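Dandavero workshop log, the hand gripper build
2021-07-04

1/
Some of you asked how the gripper goes, so I write one long thread and then I will be quiet again. It is a tool you hold in your hand, with two soft fingers. You squeeze, it closes. I want to finish it before September.

2/
The name of the project is Gendia. Please do not search for a meaning, it was the first word that was still free on the shared drive.

3/
First, the fingers. The ones I use now are version 5. Version 4 was too stiff and it could not hold an egg carton without pressing the lid in. Version 5 has thinner ribs inside and the same outer shape. I print them slowly, because with fast printing the ribs separate when you bend them many times.

4/
How many times is many? I bent one finger by hand in the evening, with the radio on, and wrote a line for each bend. The first crack came at 409. My thumb was also not in good condition.

5/
The crack was at the root, where the finger goes into the holder. So I made the corner there more round and added 3 millimeters of material on the back side. I did not repeat the test by hand. I will make a small motor do it.

6/
Now the trigger. The old spring came from a kitchen clip and it was much too strong. After five minutes of work you feel it in the whole arm. The new spring is from the Trallard set, the second weakest in the box. It closes well, but it returns a little late. If somebody knows a good trick for this, please write to me.

7/
About the slot between the fingers: I received a message which said that small things will fall through it. Yes, it is possible. I tried to close it with a strip of foam, but then the fingers did not meet at the tips. For now it stays open, and I do not plan to pick up screws with it.

8/
Padding. I compared two materials, plain silicone sheet and a textured mesh. Silicone is better on glass. Mesh is better on cloth and cardboard, and dust does not stay on it so much. In our workshop dust is a big subject, so I chose mesh.

9/
View over the fingers, with the white body in front, another gripper with its marker cube on the left, and people at work in the back.

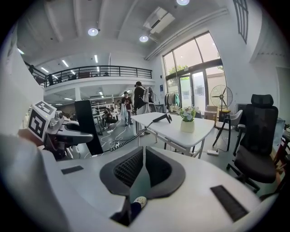 10/
Marker cube, some notes for those who build the same. Print the patterns on matte paper. Glossy paper takes the light from windows and lamps, and then the software loses the pattern. I lost one whole afternoon to this and blamed my code.

11/
Also measure the cube after you glue the paper, not before. My first one was larger on one side by the thickness of a paper fold, and every position had a small error which I could not explain.

12/
Cables are the part I like least. I tie them to the body in two places and leave a free loop near the wrist. Without the loop the plug becomes loose when you turn your hand.

13/
The drawings are in the Apaza folder, for members of the workshop. The finger file with the round corner has "root5" in its name. Please do not print the older one, I keep it only for comparison.

14/
Next is the motor for the bending test, and then the late spring. I will post the number when the new finger breaks.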